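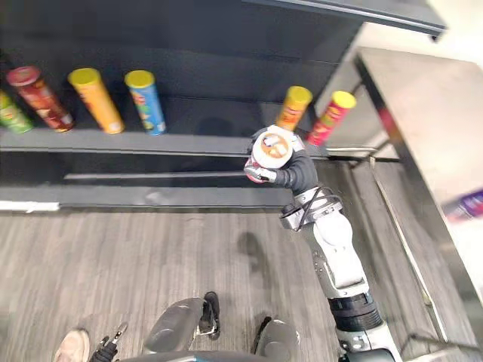 ¿Qué es Treddale?

Un estudio pequeño de videojuegos, con sede en Vigo, que hace juegos cooperativos para PC. De momento uno publicado (Esthorpe) y otro en camino. También llevamos un servidor de Discord, un blog que actualizamos cuando podemos y una sala abierta al público para probar versiones.

Quiénes somos

Equipo corto. Cinco personas fijas y gente que entra y sale según el mes. Programación, arte, sonido, diseño de niveles, comunidad. Todo el mundo prueba el juego, todo el mundo contesta correos. El soporte también, por eso a veces te responde la misma persona que rompió lo que estás reportando.

Empezamos haciendo mods. Mapas para shooters viejos, un modo de oleadas que jugaban cuatro gatos, luego algunos más. De ahí salió la idea de Esthorpe: un pueblo costero con niebla, dos a cuatro jugadores, un faro que hay que mantener encendido toda la noche. Sin tutorial largo. Entras, te dan una linterna y a correr.

El prototipo era feo. Muy feo. Personajes de cubos, la niebla era un plano gris que se movía. Pero la gente se quedaba a jugar otra ronda y con eso tiramos adelante.

Esthorpe

Salió en acceso anticipado un mes de julio, mala fecha, lo sabemos. Aguantó. La versión completa trae 13 noches, cada una con su mapa modificado, y un modo libre que se desbloquea al terminar la sexta. Partidas de 30 minutos si el grupo va bien. Si va mal, bastante menos.

Lo que más nos preguntan: el juego cruzado con consolas. Estamos en ello, sin fecha. El guardado en la nube ya funciona. Los mandos también, incluso los raros, aunque si el tuyo no lo detecta escribenos con el modelo exacto y lo miramos. 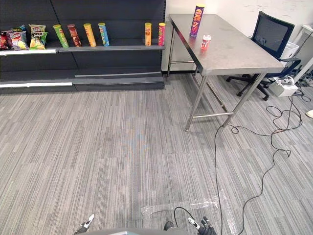

Después del lanzamiento vino la parte larga: parches. El primero arreglaba los servidores. El segundo arreglaba lo que rompió el primero. La balanza de dificultad la hemos tocado mil veces, sobre todo la noche cuatro, la de la marea, que para grupos de dos era imposible. Ahora la marea sube más lenta cuando sois dos y las cuerdas no se gastan al primer uso. Los veteranos se quejaron, así que dejamos la marea antigua como opción en el menú de partida. Se llama "Marea vieja". No da recompensa extra, solo sufrimiento.

Los cosméticos se consiguen jugando. Impermeables, gorros, faroles. No hay pase de temporada ni tienda dentro del juego. Vendemos el juego y la banda sonora, punto. Si algun día sacamos una expansión será de pago y grande, con mapa nuevo.

Onyeka, el siguiente

Nombre provisional que se ha quedado. Cooperativo también pero de día, sin terror. Un valle, un río, una caravana que hay que llevar de un extremo al otro antes de que lleguen las lluvias. Cada jugador lleva una parte de la carga y no se puede llevar todo. Discutir está incluido en el diseño.

Hay versión jugable interna. El combate lo quitamos hace meses, no aportaba, y el tiempo que nos ahorramos fue a la física de la caravana: ruedas que se hunden, cuerdas, contrapeso. Falta casi todo lo demás. Cuando haya pruebas cerradas se avisa primero en Discord.

La sala de pruebas

Bajo del local, entrada por la calle de atrás. Abierta por las tardes, de cinco a ocho, salvo semanas de entrega. Vienes, te sientas, juegas lo que toque y rellenas una hoja. No hace falta saber jugar, de hecho preferimos mezclar. Menores de catorce con un adulto. No se puede grabar pantalla en las builds de Onyeka, con Esthorpe lo que quieras.

Hasta ahora han pasado por ahí 587 personas y de sus hojas salió casi toda la lista de cambios de la última version. El botón de silbar, por ejemplo. Pedido una y otra vez, lo metimos en una tarde y ahora se usa más que el chat de voz.

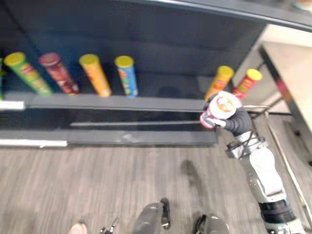
Dalia Sqalli
Responsable de comunidad y textos, Treddale

Esta página la escribo yo y la actualizo a ratos, así que si ves algo caducado, dímelo. Llevo el Discord, las notas de parche y las traducciones. Entré para traducir los diálogos del farero y me quedé.

El resto del equipo:

Pantelis Karras. Programación y red. Los servidores son cosa suya, las caídas también.

Evangelia Kokkinos. Dirección de arte. La niebla definitiva es suya, y los impermeables.

Sieglinde Frerichs. Diseño de niveles. Noche cuatro, noche nueve y el puente que odiáis.

Bent Oddsson. Sonido y música. Sirena del faro grabada en un puerto de verdad, viento grabado en su balcón.

El gato de los créditos se llama Mamis y no está en plantilla.

Cómo trabajamos

Parche pequeño cuando hay algo roto, parche grande cada par de meses. Las notas las publicamos enteras, también lo que sale mal. No prometemos fechas que no tenemos. Jornada normal, sin maratones antes de entregar; lo hicimos una vez, con la noche once, y hubo que rehacerla casi entera.

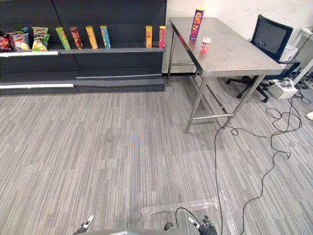 Los reportes de errores van mejor por el formulario que por redes, que ahí se pierden. Pon la noche, cuántos erais, quién era anfitrión y si alguien se había desconectado antes. Con eso Pantelis encuentra la mayoría. Si puedes adjuntar el archivo de registro, mejor todavía: está en la carpeta del juego, subcarpeta logs, el más reciente.

En Discord somos 900 y sigue siendo un sitio tranquilo. Canal para buscar grupo, canal de sugerencias, canal de dibujos. Las normas son cortas: nada de insultos, nada de destripar el final de la noche trece fuera de su canal, y si expulsas a alguien de tu partida explícale por qué.

Prensa y creadores

Claves para prensa y canales de vídeo, pídelas por correo desde la cuenta del medio. Canales pequeños tambien, no miramos suscriptores. Se puede monetizar cualquier vídeo de Esthorpe, música incluida.

Trabaja con nosotros

Ahora mismo sin vacantes. Guardamos portfolios de animación y de interfaz, que será lo próximo que busquemos. Prácticas, dos plazas al año, pagadas, se anuncian en el blog.

Contacto

Formulario al pie de la página. Contestamos en unos días, en semana de parche algo más.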